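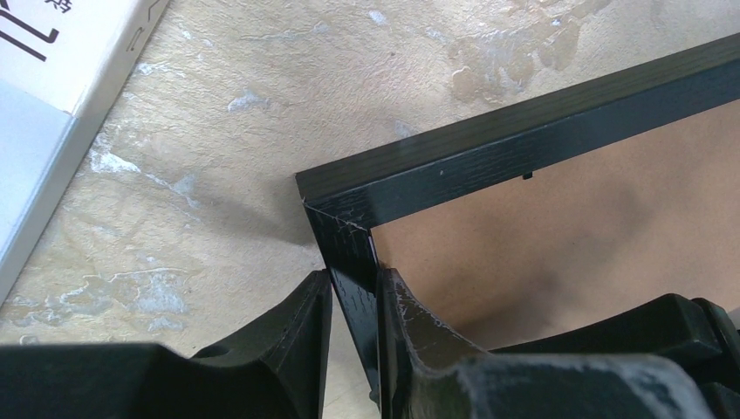

We use cookies to remember your settings. Accept / Manage

4.3 Setting the grip on the frame rails

Complete sections 4.1 (rail mounting) and 4.2 (homing) before you start. Both arms must be homed and idle, with the Chala controller in HOLD.

1. Clear the center of the table. Keep loose stock toward the back wall, outside the crossing zone.
2. Set the supply limit for each gripper to 700 mA. Do not use the factory value of 900 mA on narrow moldings.
3. Place the frame in the crossing zone, in portrait format. A few degrees of rotation is acceptable.
4. Jog the left arm until the open fingers are on either side of a rail, then lower to the taught height.
5. Close at the slow rate. Stop when the current reading levels off.

CAUTION: Keep hands outside the side panels while either arm is in JOG. The limit in step 2 protects the molding – it does not protect fingers.

4.4 Cable slack and arm clearance

Cable slack must be checked again whenever an arm is moved along the mounting rail. Run each arm to full reach at the jog rate and watch the cable at the elbow, where most snags occur. The purple cables on this build are left in loops along the arms, and the loop should stay open at full reach. If it pulls straight, release the lower tie and feed more cable up from the base.
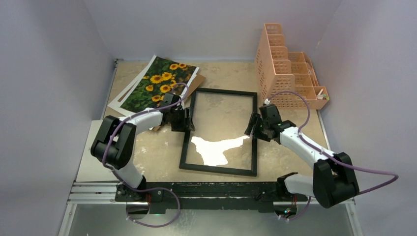

Parking positions are stored separately for each arm. Save them with the fingers open and above the tallest item in the crossing zone. On our table both grippers wait close to the black frame, one near its upper left corner and one to the right, so the approach moves are short. If error 1027 appears on saving, the two positions overlap. Move one arm back and save again.

6. Select the left arm and load its parking position.
7. Repeat for the right arm.
8. Run the pair at low speed and confirm that the forearms do not cross.

NOTE: The Fetex finger pads are not interchangeable left to right.

4.5 Centering check

9. Open the wrist camera view and bring the fingertips over the rail.
10. Adjust wrist rotation until the rail runs through the gap without touching either tip.
11. Save the offset.

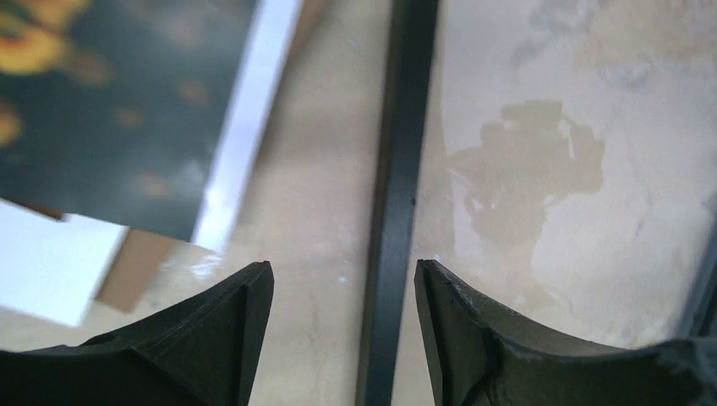
Fig. 4-3. Wrist view, rail between the fingertips.

Repeat 4.5 after any change of fingers.

Comments (3)

burkoscombe_shop
Step 5 at the slow rate never levels off for me. It sits at 98 percent of the limit and hunts.

Nele Aerts
Check the finger screws first. Mine did the same in March until I tightened them.

mollametti
Does the 700 setting hold for wider moldings, or should I go back up?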